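The Slowest Hands in Herthorpe

Teaching a robot to seat a server processor takes patience, a remote control rig and a willingness to be outclassed by your own thumbs. At the Ellwood workshop, the operator moves a pair of handles and the arm, known as Jirka, copies every move, including the hesitations. Each run is recorded. The target is 1000 runs. By May they had 535.

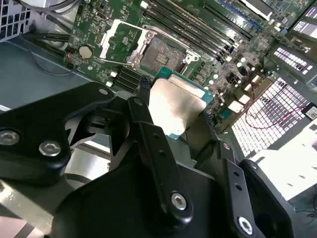
By Jirka's Least Patient Pupil

I was allowed 62 minutes at the handles. Picking up the chip was easy enough. Turning it flat over the open socket felt like parking a bus with chopsticks, and the contacts down there do not forgive a bad landing.

The operators told me to slow down, then to slow down more. A wobble goes into the training data along with everything else, and Jirka is a faithful student of wobbles. Mine were deleted before lunch, very politely, all but one.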